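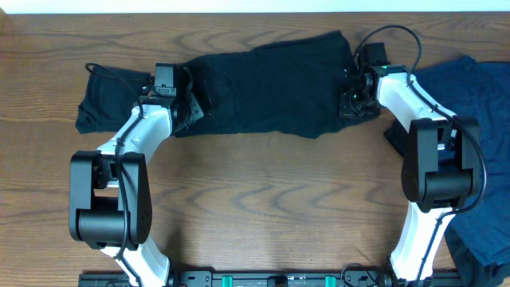
Figure 1. Black garment on a wooden table.

Our project looked at how long students in Itden keep their clothes and what happens to them afterward. We handed out a short survey at two schools and got 262 replies. Of these, 181 said they had thrown away at least one wearable item since last July. T-shirts came up most often, followed by socks. Only 18 students had ever mended a seam themselves.

The drop-off bin on Ogbonna Street takes clean clothing, but many replies from Idthorpe said it was too far to walk.

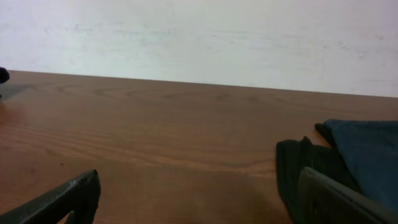

Figure 2 | Section 3: Limits of the Survey

Answers were from memory, and we did not ask about shoes or coats.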